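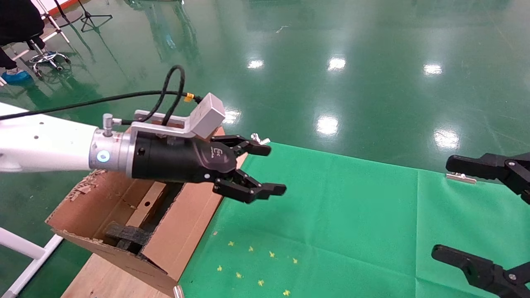
Green Table Sheet, Bavus range

I've been selling craft and packing table covers for a few years now and this is the one I keep pulling out for myself. It's a plain cloth sheet in a really bright green (think fresh peas, and then a bit louder) and I use it for everything: wrapping gifts, boxing up orders, laying out a kid's birthday table. Little yellow stars look fantastic on it, by the way. I throw a few down whenever I'm putting together a party box, and they're so easy to spot against the green that cleanup takes me no time at all!

Size and care: it fits a 100 cm wide table with some drop on the front. Machine wash at 40, hang it up, skip the dryer. Mine came out of the wash a touch stiff the first couple of times and then softened up nicely. If you want it perfectly flat, iron it on the back. Metal clips hold it fine at the edges, the small silver kind you'd use on papers, but they're not included.

If you're packing on it, set your open box next to the sheet and keep the sheet itself for the small stuff. I like a foam block in the bottom of the box for anything that might rattle. Cardboard scraps get everywhere when you tear a carton open, so give the sheet a good shake outside before you fold it.

Viktória Pintér wrote in to ask if the color runs. I wash mine with dark towels and haven't had trouble, but I'd keep it away from whites for the first wash. Merle Hapeta wanted a longer one for a double table, and that's coming in October, same green.

Item number 1093. Sold singly, folded, in a paper sleeve. Orders of 7 or more ship free. Returns are fine if it hasn't been washed, just drop me a note first so I know to look out for it.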